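ok so a few people asked what its like now that we have the robots on the folding side. long thread, typing on my break, sorry for spelling

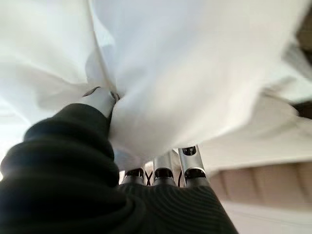 for anyone new: I work at a commercial laundry. Hotel sheets, napkins, tablecloths, some clinic stuff. 52 of us across both shifts. Been there 7 years, started on the soil side, moved to finishing after my shoulder

Kondico is the company. You have slept on our sheets if you ever stayed at one of the places out by the airport, just saying

back in May they brought in the first two Molby stations. Robot hands, proper ones with fingers. Before that all we had was the big ironer and the folder behind it, and those have been there longer than me. Nobody calls an ironer a robot but it probably took more jobs than these ever will

what they do: pick a piece out of the bin, find a corner, find the other corner, hand it over to the clips on the feeder. Thats it. Thats the whole job. I used to do that all day

and let me tell you finding a corner is HARD. You do it with your fingertips without looking after a couple weeks. The robot grabs a bunch in the middle, lifts, looks, lets go, grabs again. Sometimes first try. Sometimes you want to reach in and do it for him

(we say him. the other one is her. no I dont know who started it)

do NOT reach in by the way. There's a light curtain and if you break it the whole station stops and somebody has to walk over and reset it. First week that was me like every hour. Pure habit

speed. Everyone asks about speed. Posted target for a person on small pieces is 400 an hour at our place. The Molby doesn't get there. Not close on fitted, closer on napkins. But it doesnt go to lunch, so over a whole shift the office likes the number

fitted sheets it hates. Elastic pulls everything into a ball and there is no corner to find. So fitted is all us now. Which means the easy stuff went to the robot and the annoying stuff came to the humans. Think about that one

thats the thing I'd actually want people to know. Before, your day was mixed. Some pillowcases, some sheets, some napkins, your hands got a rest on the easy pieces. Now its fitted, duvet covers, stained, torn, anything he spat out. All day

my wrists noticed before I did

we brought it up. Despina Grecu, our steward, she got it on paper: what share of each cart is hard pieces, per person, per hour. Took her a while bc the office only tracked total pieces. If you only count pieces it looks like we all got slower after May. Of course it does!!

so now there's a different target for the hard carts. Not great but different. And rotation every 2 hrs, you go fitted, then inspection, then the robot station, then back

oh yeah the robot station is a job now. "Cell attendant." You load the bins, shake out the lumps that come from the dryer twisted together, clear jams, wipe the cameras (lint!! so much lint), log the rejects. Pays a bit more. 5 people trained so far, me included

training was two mornings with a guy from Stanciu, they're the ones who install and service it. Nice guy, talked fast. Left us a binder. The binder has one page on lint. It should have forty

things I learned that are not in the binder:

dont overfill the bin. He digs down and comes up with three pieces at once and then drops all of them

static days are bad days. Napkins stick to each other, stick to the fingers, stick to me

anything with a dark trim he finds the edge way faster. All white on white is the worst and guess what color hotels buy

listen for the click. When the grip is right there's a little click and then the lift. No click, he is going to lose it. I can tell from across the aisle now which is kind of scary

somebody asked are people getting laid off. So far no. Thats the true answer and I wont dress it up. What happened is when people leave they dont get replaced. Evening shift used to have a full table of feeders and now its half a table and the two stations. No one got fired. The jobs just arent there for the next person

my cousin applied in the summer. First time in all the years I been there they said no openings in finishing

and the older ladies. Some of them had the best hands in the building, could feed a king sheet without looking up from the conversation. What do you do with that now. A couple went to fitted and they are tired. One went over to Gavano, smaller place across town, all by hand still. Less per hour, she says she can talk again

bc thats another one. Talking. Feeding was side by side work, you stood next to someone for 8 hrs, you knew about their kids, their knees, everything. At the cell you're alone behind the guard with your ear plugs in. I eat lunch faster now just to get to the people

good parts bc I dont want to only complain. Heat. The spot by the ironer in July is brutal and I dont stand there all shift anymore. The lifting is less, they put in carts with a spring bottom so you arent bending for the last pieces. We asked for those carts for YEARS and got told no money. Robots came and they needed the bin at the right height. Suddenly money

also I like knowing how it works. I didn't think I would. When it faults at night and the Stanciu phone line has you on hold, I can usualy get it going. That feels good, not gonna lie

what I'd tell anyone whose place is getting these: ask what pieces it CANT do and who is getting those. Ask before it shows up. Get it written down. And ask who gets trained, bc at ours they were going to send only the two maintenance guys until Despina made noise

also get the resets counted. At first every stop went on the log as "operator." Now there's a code for bin, code for static, code for lint. Guess which one is winning

next they want to try towels. towels are thick and heavy wet or dry so we'll see. I have opinions, will post after

ok bell. back to fitted til 4, reply to everybody tonight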